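**Lost things come back to their owners at the Brastow tea room**

BRASTOW, February. The tea room on the ground floor of the Brastow building has started a monthly table for lost belongings, and the first one brought more visitors than the organizers expected. By closing time 71 items had gone home with the people who had left them behind.

The table is run by Lolico, the small company that manages the shared rooms in the building. Until now, everything that was forgotten in the tea room, the reading room or the corridor was kept in a closet behind the front desk. Visitors had to ask for the key, and many of them did not know that the closet existed. According to Lolico, 1,272 people used the shared rooms in the last quarter, so the shelves became full very quickly.

For the new event, the staff carry a part of the closet to the tea room and put the things out on the tables. Hair accessories, hats and glasses are the most common. Gloves come next, but usually only one of a pair. Snacks are also left behind, and unopened ones are put out together with the rest if the date on the package is still good. 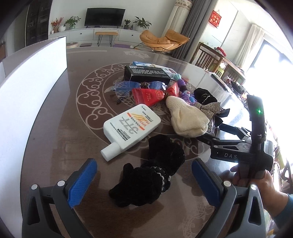 *A round table in the tea room with a velvet scrunchie, a fuzzy knitted hat, a hair bow, blue-lensed sunglasses and a bottle of SPF50+ sunscreen.*

To take something home, a visitor must tell the desk in which room it was lost and in which month, and then sign a line in the notebook. For glasses there is one more question, about the case or the shop where they were bought. Phones, wallets and keys are not placed on the tables. They stay in a locked drawer and are given back only at the desk, with an identity card.

Some visitors came for one thing and left with two. One woman was looking for her daughter's mitten and recognized her own scarf, which she had believed was left on a train. Another visitor asked if he could leave a description of an umbrella, and the desk opened a page for such requests. The page already has several entries, most of them about umbrellas.

The café Skarketti, which rents the kitchen next door, served tea during the event and kept its doors open until 7 p.m. The café has also offered a shelf near its counter where smaller things can wait between one table and the next.

Items that are not claimed after three tables will be given to Du, the secondhand shop across the street. Du will sell what is in good condition and will pass the money to the building's repair fund. Opened cosmetics and food will be thrown away. Hats and scarves will be washed before they go to the shop.

The next table will be in the same room, from 4 p.m. People who cannot come can write to the front desk and describe what they have lost. Lolico asks them to include the color and the size, and to wait up to a week for a reply.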